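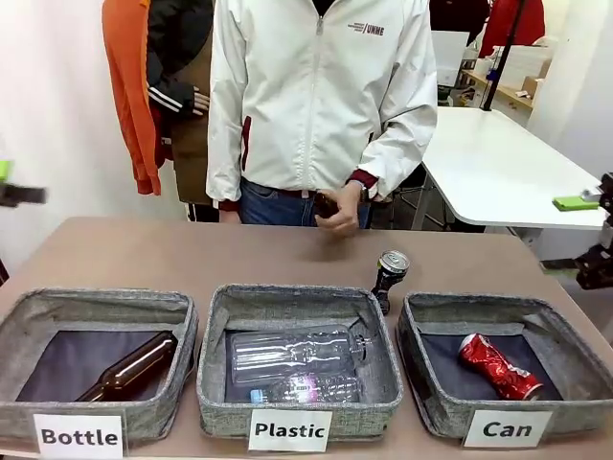
Figura 6. Puesto de clasificación con los contenedores «Bottle», «Plastic» y «Can».

4. Demostración de la tarea por control remoto

En este capítulo se explica cómo grabar demostraciones de la tarea de clasificar envases con el sistema Tullar. Antes de empezar, el operador debe haber terminado la calibración de los brazos (capítulo 3).

Revisión: 07/06/2021

4.1 Preparar la mesa

1. Coloque los tres contenedores en fila, con las etiquetas hacia fuera. El orden de las etiquetas debe ser el mismo en todas las demostraciones de una sesión.

2. Ponga un solo envase sobre la mesa, fuera de los contenedores. Puede ser una lata aplastada; el sistema necesita ver también envases deformados.

3. Abra el programa Sultov y cree una sesión nueva. En el campo «Tarea» escriba el código 522.

Nota: los envases que ya están dentro de los contenedores se pueden dejar allí. Vacíe un contenedor solamente cuando su contenido llegue al borde.

PRECAUCIÓN: las personas que reponen envases deben retirar las manos de la mesa antes de que el operador active los brazos.

4.2 Acercar la pinza al envase

4. Pise el pedal izquierdo para activar el control remoto. Los brazos siguen el movimiento de los mandos con una velocidad máxima de 280 mm/s.

5. Abra la pinza por completo y llévela delante del envase. En la vista de la cámara de muñeca, el envase debe quedar más allá de los dos dedos. Si aparece un poco a un lado, como la lata de la figura 7, corrija la posición antes de avanzar.

Figura 7. Vista desde la muñeca con la pinza abierta.

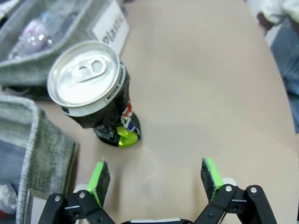
4.3 Agarrar y depositar

6. Avance despacio hasta que el envase esté entre las almohadillas. Cierre la pinza y espere 2 segundos.

7. Levante el envase por encima de la pared del contenedor, muévalo hasta el contenedor que le corresponde y abra la pinza.

8. Vuelva a la posición inicial y suelte el pedal. La demostración se guarda de forma automática.

Nota: si el envase se cae, no intente recuperarlo. Pulse «Descartar» y repita desde el paso 2.

Si aparece el aviso 124, el mando ha perdido la conexión. Suelte el pedal y consulte el apartado 7.2.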